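The grippers came to Praltdale in November, in a crate that had been through two airports and smelled of someone's aftershave. Nadja Oberholzer signed for it. She had run the packing room at Lendale Road for longer than the firm had owned the building, and she had signed for worse.

The firm was called Nalus and it sent small orders from chemists to people who could not get out to fetch them. Eye drops, ointments, tablets, a tube of something for the feet. Each order went into a basket, was checked against the slip, and then went from the basket into a bag. Five people did this at five tables. It was not hard work, but you had to look at what you were doing.

"They're like barbecue tongs," said Marcelino, when the first one was out of its foam.

"They're to be used for every item," Nadja said. She was reading from the sheet. "Not most items. Every item, in and out of the basket, for the whole of the shift. The camera has to be on."

"And then what?"

"And then they take the recordings away and the machine learns it."

Marcelino put his hand through the grip and opened and closed the two black fingers in front of his face. He was sixty-one and had arthritis in both thumbs. He had told the firm about one of them.

There was a meeting, and a man called Martim Coelho came up from head office to hold it. He was polite and he had brought pastries. He said the machine would be called Cabello and that it would have two arms and would start with the simple orders. He said no one at the tables would be worse off for it. Covadonga Figueroa asked him whether that meant no one would be let go, and he said it meant what it said, and took a drink of water.

They would be paid extra while the recording went on. It was 20 pounds a shift. Covadonga wrote that down on the back of her hand, where he could see her do it.

The first days were slow. A tube of ointment is light and slides about, and the fingers closed on the cap or on nothing. Bottles went over. Kuo-hua Chung, who was the youngest and had always been the fastest, dropped a jar of tablets on the floor and said a word in front of the camera, and then worried all afternoon about whether the machine would learn that too. Orders that used to take a minute took four. People rang up to ask where their drops were.

Nadja found that she minded the tool less than she had expected. What she minded was being told to leave in the mistakes. If you fumbled, you were to carry on and put it right, and not start again. She had spent years taking mistakes out of that room.

By the second week they had got the feel of it. You came in from above for the bottles and from the side for the tubes. You did not squeeze. If a thing was leaning in the corner you slid it out along the floor of the basket first. Marcelino turned out to be the best of them, because he had never been able to pinch things properly anyway and had worked out his own ways round it. Kuo-hua went and stood behind him to watch. 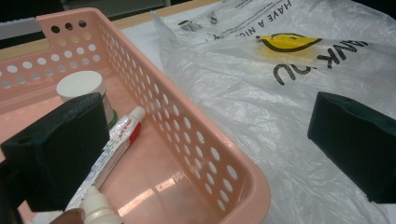 At the packing table

Her name went on the recordings as well. It was on a form at the start of every shift, typed in full, and again at the end. She asked Martim Coelho on the telephone what it was for, and he said it was so they could tell whose hands were whose.

"Does it matter whose?"

"It does, a bit," he said. "Some people's are more useful. Your room's are very good. Mr Mateos in particular."

She did not know whether to pass this on. In the end she did, at the tea break, and Marcelino looked pleased and then looked at his cup.

"So it'll pack like me," he said.

"It'll pack like all of us," said Covadonga. "It'll have your thumbs and my temper."

Covadonga was the one who thought about the slips. She had noticed that the recording only covered the packing. It did not cover the part where you looked at the slip and saw that Mrs So-and-so at number 25 had been sent the adult drops when she always had them for the little boy, and you put the basket to one side and rang the chemist. She did that twice a week. She stopped doing it for one shift, to see, and could not stand it, and rang them all at the end of the day from her own phone at the bus stop.

She told Nadja, and Nadja wrote it down and sent it to head office. A reply came back thanking her for her input. A second reply came from Martim himself, later in the evening, asking how often it happened and who kept a record. No one kept a record. They started one that night in an exercise book.

The recording ended when they reached the number the firm wanted, which for their room was 3852 orders. Kuo-hua did the last one. It was a single box of plasters. He set it in the bag, switched off the camera, and laid the gripper on the table with its fingers open. Then he picked up the next basket with his bare hands and tipped the things out into his palm, and laughed at how quick it was.

The letter was dated December 1, 2019, and it was addressed to each of them separately, though the words were the same. Cabello would be installed in the new year. Two tables would be removed to make space. There would be three posts in the packing room, to be known as checking posts, and the duties would include querying any order that did not look right. Two posts would go, by agreement where possible.

"Checking," said Covadonga. "That's my exercise book."

"Yes," said Nadja.

"They'd have had none of that down if I hadn't rung from the bus stop."

"No. I know."

Marcelino said he would be one of the two. He said it before anyone could begin being careful about it. There was his pension, and his sister had a flat near the sea with a room in it, and there was the other thumb, which he now mentioned. Nadja said he should take a night to think. He said he had taken several.

The fifth table was Nadja's own. She had gone on packing all the years she was in charge, as she did not like to sit in the office and hear it going on without her. She read the letter again at home – the part about the posts, and the part about the supervisor, which was only one line and said that her position would be reviewed.

On Marcelino's last day he asked if he could keep his gripper. It was the firm's property and was meant to go back in the crate with the others. Nadja counted them into the foam, wrote five on the form, and signed it. There were four in the crate.

He took it home on the bus in a carrier bag. He said afterwards that it was no good for much, but he could get a jar down from the top shelf with it.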